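Skestow Clear Bins, Open Top
Sold singly or as a set. Updated 03/02/2022
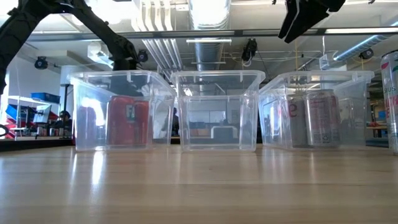 I've been selling storage bits at Giniddale for a long time and these are the bins I keep taking home (sorry, stockroom). They're clear plastic with a flared rim and little notches molded into the top edge, so you can get your fingers in and pull one off a shelf without a fight. The corners are slightly rounded too, so wiping them out is quick!

I use mine for drinks cans. One bin for the red ones, one for the silver ones, and a spare that fills up with whatever I bought too much of. You can tell from across the kitchen what you're low on, although the plastic does soften things a bit, so don't expect to read the small print through the side.

Maritza Echeverri wrote in to ask if they'd do for a pantry. Yes! Packets, onions, sponges, all fine. Leave a small gap between bins or the rims bump.

Good to know:
No lids, we don't stock any
Hand wash, warm water, no scouring pads
Single bin: $19
Shipping takes 2 days once it leaves us

We got 400 in and the next delivery is due in May. Order 20 or more and I'll knock the shipping off, just put a note in the comments box at checkout.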